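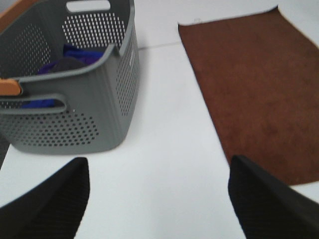 Okudum 55 litre laundry basket, long-term review

I bought two of these from Castillo in January to replace a pair of wicker hampers that had started shedding into the wash. Both have been in use since then in a household of four, one on the landing and one in the utility room. The notes cover dimensions, load, airflow, cleaning and the handles, in the order I tested them.

Capacity and dimensions

The label states 55 litres. I lined the basket with a bin bag and filled it with a measuring jug to a line level with the underside of the handle openings, and got 57. Makers usually measure to a lower line, so the small surplus is no surprise. In practice it holds one full load for a 9 kg machine if the items are mostly shirts and underwear. Two bath sheets and a set of double bedding will go in but stand proud of the rim.

The walls taper, so empty baskets nest. Two nested take up little more height than one. They do bind slightly if pushed down hard, and a twist is needed to free them.

Load and rigidity

I loaded one basket with wet towels to 6 kg, then to 12 kg, and carried it up and down a flight of stairs. At 6 kg the long sides bow outwards by a few millimetres and the rim stays flat. At 12 kg the rim flexes noticeably at the handles and the base sags, though neither showed any permanent change after being left loaded overnight. I would not go higher. The Reso basket I had on loan at the same time is stiffer at the same weight, but it is also nearly twice as heavy when empty and costs more.

Airflow

Damp clothes left in a closed container smell by the next day. To compare, I put identical damp flannels at the bottom of the Okudum and the Reso, covered each with dry clothes, and weighed the flannels after 30 hours. The Okudum flannel had lost more of its water, by a clear margin. The base is solid, so anything resting directly on it dries from the top only. A few slots in the base would help, at the cost of drips on the floor.

Handles

The edges of the handle openings are smooth, with no moulding flash on either basket. Width is adequate for my hands. Severin Mayrhofer, who borrowed one for a fortnight and has larger hands, found he could get only three fingers in comfortably and took to carrying it by the rim. Carrying it on one hip is possible but the corner digs in.

Cleaning

Lint gathers in the holes. A dry washing-up brush removes most of it, and a rinse in the shower does the rest. Fabric conditioner leaves a film which needs warm water and a little detergent. Biro came off with surgical spirit — hair dye did not.

Delivery

Castillo sent the first pair with a cracked rim on one. Lovely Barredo at their Brastside branch arranged a replacement by telephone and it arrived two days later, better packed. I was not asked to return the damaged one.

Verdict

Good airflow, accurate stated capacity, acceptable stiffness at normal loads. Marked down for the handle width and the solid base. Suitable for dry and slightly damp laundry — for regular wet loads, buy the Reso.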